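Home Workshop Tips Kitchen Tips Storage Bench Setup Ask a Question Archive

Tips for recording block-sorting examples at a workbench

These notes cover setting up a small bench for recording demonstrations, the kind where a person guides an arm through a task and the recordings are used later to train it. They come from running the Bravolow bench in our shop in Trondton. Most of it is ordinary workshop housekeeping.

Start with the surface. A bare perforated metal table is good for bolting things down and bad for small objects, which tip or catch at the holes. Put a flat wooden board on top. Pale maple works well because strong colors stand out on it. Sand it lightly, wipe off the dust with a dry cloth and leave it unfinished, or use a flat finish. A glossy varnish throws reflections that move when anyone walks past the lamp.

Clamp the board. A board that creeps a little each day will spoil a week of recordings before you notice. Draw a pencil line on the table where the board edge sits and check it every morning. If you use a printed marker to locate the table, tape all four sides flat and keep coffee off it. Print two and put the spare in a drawer.

Choose blocks by both color and shape. If all the reds are cylinders, the system can learn to pick the red ones without learning anything about cylinders. Mix them up so that each color comes in more than one shape and at least some of the shapes come in more than one color.

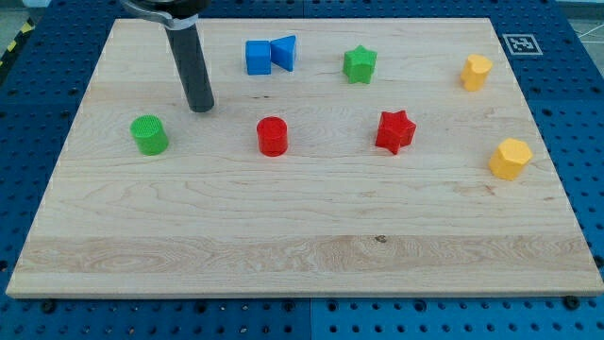 One reader, Soler, wrote in to say that scattering by hand is the weak point: after an hour a person drops the blocks in much the same places every time, and the system ends up with plenty of examples from the middle of the board and almost none from the corners. Soler shakes the blocks in a plastic tub, tips them out, and only moves the ones that land off the board or on top of each other.

The tub is a good method and we have used it since November. Two additions. Tip from a low height, or you will be crawling under the bench for cylinders. And leave some of the awkward layouts in. Blocks that touch are harder to pick up than blocks standing apart, and if you always separate them first there will be no examples of how to deal with it.

Keep sessions short. We stop after 45 minutes and change operators. People who are tired start making long, wandering approaches, and those go into the recordings along with everything else. A kitchen timer is enough.

Decide in advance what counts as a bad take and write it on a card by the bench. Ours says: hand in view, block knocked to the floor, wrong block picked, arm stopped halfway. A block that slips and gets picked up again is kept, but it goes in a separate folder marked "recovered." Those have been useful. We nearly deleted the first batch.

Write down the instruction before each take, then carry it out. Doing it the other way round leads to guessing at the end of the day what the task was supposed to be. Use plain wording and vary it. "Put the yellow heart next to the green star" and "move the heart over by the green star" should both be in there.

Cleaning: plastic blocks pick up a film from fingers and gripper pads, and then they slip. Warm water with a drop of dish soap, rinse, dry on a towel. Let blocks with ribbed tops dry upside down. Wipe the gripper tip with a barely damp cloth. Don't use solvent on rubber or on printed parts.

Lighting: close the blinds if you want every session to match. If you want variety, leave them open and note the time of day in the log. Our Saturday sessions all ran with the blinds half down by accident, and it took a while to work out why they looked different.

Storage: name folders by task first and date second. Copy everything to a second drive before you go home. Our first set, called Himumness, came to 305 takes, and we lost more than 2 hours of it to a full disk that gave no warning. Check free space when you check the pencil line.

If the floor around the bench is marked with hazard tape, replace it when the corners lift. Cut out the old piece completely before laying the new one, and warm the floor with a hair dryer first if the room is cold.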